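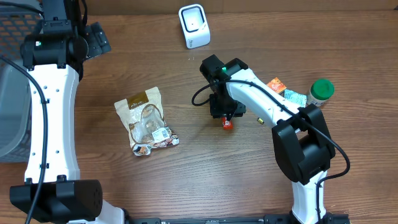 Hyun-seo Seok wrote in after the last newsletter to ask whether the shared snack table could have more things in closed packets and fewer in open bowls. Her reasoning was that people come through at different times, and a bowl of crackers put out at noon is stale by the end of the afternoon. Several other readers said much the same, so we are changing how the table is stocked.

From 25 May 2026 the snacks in the Idgate building will all be individually packaged. The wooden table stays where it is. The open bowls go back to the kitchen cabinet, second shelf, and anyone who needs one for a lunch or a birthday can take it and return it washed.

What we are buying

Most of the order comes from the wholesaler in Cludville that already supplies our coffee. We are starting with dried fruit, nuts, rice crackers and plain cookies. Clear bags are preferred where there is a choice. People like to see what they are getting, and it makes it easier to spot a packet that has been crushed at the bottom of a carton.

The budget is $60 a week. If something runs out early it will not be replaced until the next delivery. Please write requests on the sheet inside the cabinet door. Requests sent by email tend to get lost between the people who take turns ordering.

Allergies

Packets containing nuts will be kept at the end of the table nearest the window, and everything else at the other end. Please put things back where you found them. Leave the labels on, even when a packet has been opened, so that the ingredients can still be read. If you are bringing in something from home, put a note with it listing what is in it.

Opened packets

Use the clips in the drawer. A packet that has been clipped can stay out for 3 days, then it goes in the trash. Write the day you opened it on the back with the marker. The marker lives in the drawer with the clips and has gone missing twice this month, so we have bought 5 more.

Cleaning up

Crumbs collect in the middle of the table and get pushed around when people slide things across it. Wipe the surface with a dry cloth first and then a damp one, going along the grain. Please do not use the kitchen spray on it. Spare cloths are under the sink.

Xiaoqing Tang has the key to the supply closet and will be unpacking the first delivery. An extra pair of hands would be useful, particularly for flattening the cartons and taking them down to recycling. Meet at the closet at 9:40.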